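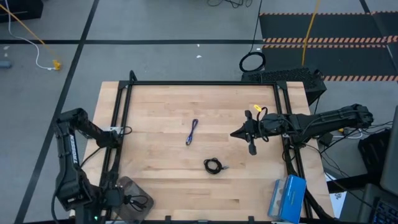

Cables and a blue box on the butcher-block table.

PRELORA AT CLUSTO, TROLTVILLE: FAQ
Last updated 9 August 2020. Will add to this when we get a minute.

Is the show still on?
Moved, not canceled. New run is in December, same room. Exact nights get posted once the band's agent signs off. Please stop calling the bar, they don't know either.

Are my old tickets good?
Yes. Paper, phone, whatever you've got. Keep the email.

I can't make December. Refund?
Yes if you bought from us. Reply to your confirmation email with REFUND in the subject line and the name on the order. Goes back to the same card. If the card's dead, tell us in the email and we'll mail a check. Bought from a reseller? You have to go through them, we can't see those orders at all.

How much are tickets?
$46 flat. No fees on top. Same price at the door if there's any left, which there probably wont be.

How many people does the room hold?
388 standing on a normal night. We'll be selling less than that for now. If the county changes the rules again this answer changes too.

Masks?
Yes, on unless you're drinking. Bring your own. There's a few behind the coat check if you forget.

What time do they go on?
Doors at 7. Opener at 8. Prelora at 9, and they do start on time, so don't do the thing where you show up at 10 and get mad at the door guy.

Who's opening?
Was Strickland. Still Strickland as far as we know. They've asked to play a longer set this time, so maybe get there early.

Are they playing the whole first record?
That was the plan for the spring dates. Haven't heard otherwise. The setlist is up to them.

All ages?
16 and up, under 18 with a parent or guardian in the building. In the building, not in the car. 21+ wristband for the bar, real ID, no photos of ID.

Are there seats?
Bench along the back wall and the stools upstairs, first come. If you need a seat for medical reasons email ahead and we'll put a chair on the side platform with your name on it. Ramp is on the alley side, ring the bell.

Can I bring a bag?
Small one. Backpacks go to coat check, $2, cash only.

Cameras?
Phones fine. No flash, no tripods, nothing with a lens that comes off unless you've got a pass. Passes come from the band, not from us. Asking us will not speed it up.

Parking?
Street is free after 6. The lot behind the bank is NOT ours and they tow. Last bus back toward downtown leaves before the encore most nights so plan for that.

Food?
Fries, pretzels, the hot sandwich. Kitchen stops at 10.

Will it be streamed?
No. Been asked a lot. The band said no.

Lost something at the last show?
Email with what it is and which night. Box under the bar is full of single gloves, so describe the glove. We toss everything at the end of the year.

How do I reach you?
Email is best. Mail goes to Clusto, PO Box 3732, Troltville. Phone is only picked up when somebodys in the office, mostly afternoons.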